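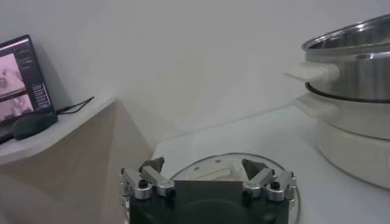 Bemellについて

Bemellは、台所道具を扱う小さな会社です。「蒸し料理は体にいい」「これ一台で毎日が変わる」といった宣伝文句は、当社のページには出てきません。鍋ひとつで暮らしが変わると言われても、私たち自身がまず信じないからです。

会社の始まりは、電気蒸し器への不満でした。カタログの写真はどれも立派なのに、使ってみると蓋の置き場に困る、持ち手に指が入りにくい、洗うと部品が増えたような気がする。ガラス蓋は中が見えて便利だと説明書にありますが、湯気で曇れば見えません。それでもガラス蓋を選ぶ人は多く、その理由を売り手に尋ねても、納得のいく返事はあまり聞けませんでした。

そこで当社では、仕入れを決める前に社内の台所で40日間使うことにしています。芋、饅頭、冷やご飯、茶碗蒸し。蓋を取り、卓に置き、また戻す。退屈な作業で、見学の方にはたいてい拍子抜けされます。これまでに試した蒸し器と鍋は42点、いま店に並んでいるのは8点です。厳選と呼ぶつもりはありません。残りの品も、台所によっては十分役に立つでしょう。

ステンレスの鍋についても一言。磨いた内側は最初こそ鏡のようですが、水の質によっては白い跡が残ります。クエン酸で落ちる場合もあれば、落ちにくい場合もあります。「いつまでも新品の輝き」と書いてある広告を見たら、何か月後の写真なのか問い合わせてみてください。私たちは問い合わせましたが、返事はまだです。

取り扱いはBemellの自社品のほか、Rathjenの鍋、Gatbergの蓋と替えの持ち手です。Climusの計量用品は2月から扱い始めましたが、目盛りの見やすさについては社内でも意見が割れており、商品ページには両方の意見を載せました。

よく「おすすめはどれですか」と聞かれます。何人分を、週に何度蒸すのかを伺わないうちはお答えできません。年に二、三度であれば、手持ちの鍋に蒸し皿を入れれば足りるかもしれず、その場合はそうお伝えします。蒸し皿は近所の金物店にもあります。

蓋や持ち手だけのご注文も承ります。直径は縁の外側から外側までを測り、お問い合わせ欄にお書きください。

最終更新 6月24日(日)

シェア 1281　コメント 8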